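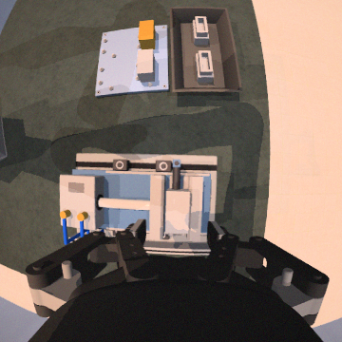

1. The Istel EP, a thread

So the new Istel EP is out on 18th June, on vinyl first and then everywhere else once the record shops have had their head start. It's called Plikport. Three tracks and a remix. I've been told to build excitement, so please be excited.

2. The pressing run is 259 copies. I asked for a round number. The plant sent me an invoice for 259, and I've stopped asking.

3. Side A is the title track, all nine minutes of it. The kick drum shows up late, says very little and leaves early. Arsen Marchuk (who is Istel, for those keeping up) calls this "the radio version."

4. There's no other version.

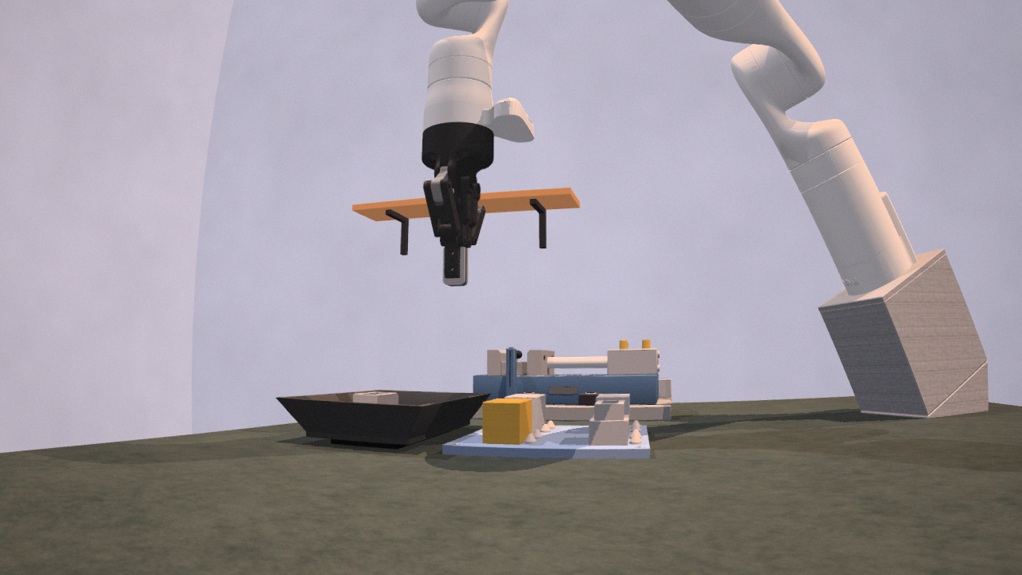
Negin Amini
Label manager, Drosatham

5. Side B opens with "Escobar," named after the street his old studio was on. Please stop emailing me about the other one. It's a slow, dubby thing at 112 with a bassline that made the cutting engineer phone me at home – he wanted to know if it was supposed to do that.

6. It was supposed to do that. We turned it down a little anyway.

7. Then "Low Season," the short one, which Arsen wrote on a ferry and wanted to leave off. I wanted it to be the single. We settled this like adults, by not speaking for two weeks, and now it's B2.

8. The remix is by Tarcísio Marinho, who got the parts in September and sent back something with none of the parts in it. It's the best thing on the record. Arsen has been very gracious about this in public.

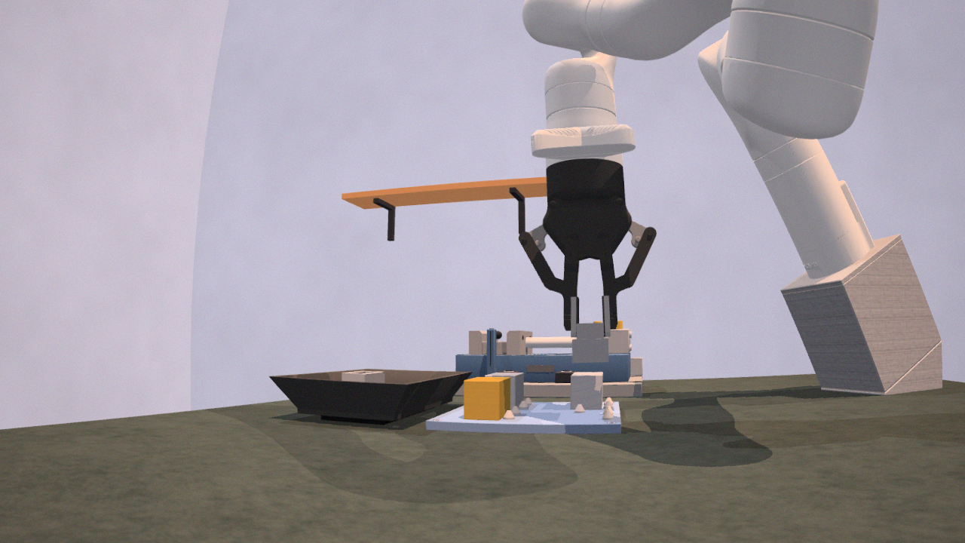
Bohdan Zhuravel asks whether the remix will be on the digital release too or if he has to buy a turntable.

9. Yes, Bohdan, it'll be on the digital. WAV and MP3, same day as streaming. But do think about the turntable.

10. Promos went out last night. If you're a DJ and you got the link, the feedback box is there for feedback. "Will try" is fine. "Downloading for Carl" is a bit less fine, I don't know who Carl is.

11. Preorders are open at the shop, link in bio. One copy each for the first day, please. Shipping goes up if you order from outside Europe, and I'm sorry, I've seen the rates too.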